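Buy the Boring Gripper

I have now spent most of a spring with a handheld gripper in each fist, and I have opinions. Strong ones! If you run a small lab and you're about to spend your whole budget on the prettiest jaws in the catalog, please read this first, and then go ahead and yell at me in the comments.

Some background. We wanted to teach a two-armed setup to handle small stuff: lids, little tins, the kind of thing you lose behind a couch. The plan was to collect demonstrations by hand, with a person holding the same jaws the arms would carry later. So we got two pairs on trial. One came from Trosta, who make the chunky ones, and the other from Suteo, who make the slim ones everybody likes in videos. The task was about as dull as it gets. Walk up, reach for a small round container, get it between the jaws, lift, put it back. Then do it again. 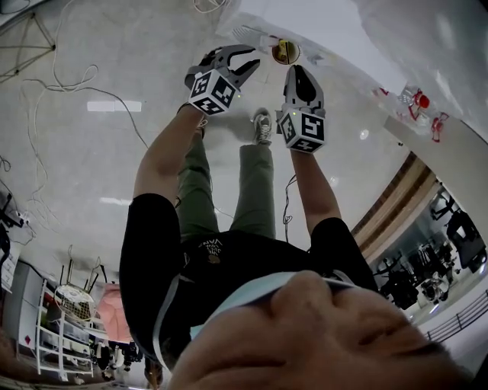 I went in rooting for the slim pair. They feel wonderful for the first ten minutes, like a really good pair of scissors. By the second hour my wrists had a different view, and so did the numbers. We set out to record 4000 grasps over the whole trial and got a little past 2000 before I called it, mostly on account of my thumbs (I'm only half kidding). Of the runs we had to throw out, 206 came down to tracking trouble, and the jaws themselves had very little to do with it. The marker cube had turned away, or an arm had crossed in front of it, and the position estimate wandered off for a second or two.

That's really my whole complaint about how people shop for these things. We argue about fingertips for weeks — pointed or flat, soft pads or hard ones — and then we treat the tracking and the camera as something that comes in the box. I did it too. I had a spreadsheet with 26 rows about jaw shape and one row that just said "camera ok?"

The camera was not a one-row question. A wide lens down on the gripper body picks up everything in the room, and I mean everything, ceiling to counter. I used to think of that as wasted pixels. Now I'd fight you for it. With a narrow lens, the moment your hand gets close to the object you've lost the walls, the windows and anything else that might tell you which way you're pointing. With the wide one you get this big bendy picture with plenty to hang on to.

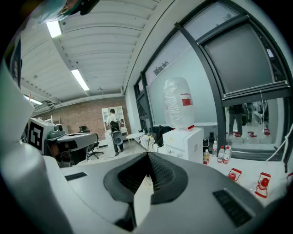

What the wide lens gives you: the gripper up close, plus most of the room.

Of course the wide view has its costs. It sees people walking around. It sees reflections in the windows, which drove me a little nuts, and bright windows next to a darker corner are a headache for any exposure setting. We ran Forkisska, our own little recording program, with exposure locked, and that was better than letting it hunt. Sessions in October light were the worst of the bunch, with the sun coming in low around four in the afternoon. I'd still take all of it over the narrow lens.

The other thing I'd spend on is a view from up high. A head camera looking down past your own chin is not flattering, I'll give you that, and it bobs whenever you do. But it's the one place where you get both hands and the object together, and when a grasp goes wrong that's the recording I open first. The gripper view tells me how the jaws met the thing. The head view tells me I was leaning on the wrong foot and coming in sideways.

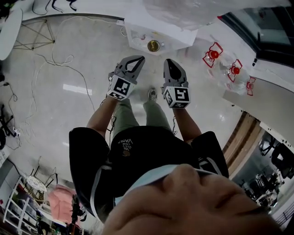
I know the argument on the other side, and a friend over at Lu makes it to me about once a month. Jaws are the part that touches the world, so get the jaws right and the rest can be patched in software. I used to nod along to that. But the jaws are also the easy part to swap! Four screws and you're done. A bad recording stays bad, and no amount of clever cleanup gave me back those 206 runs. I tried for two evenings and saved maybe a handful.

So what would I buy? The Trosta pair, plain as they are, because they were good enough on every object we tried and my hands could stand them until lunch. Then I'd put the leftover money into cameras, more marker cubes, and some decent cable clips for whoever has to wear all this. Suteo can have my business back when the slim ones lose a little weight at the wrist. I've written to tell them so, twice.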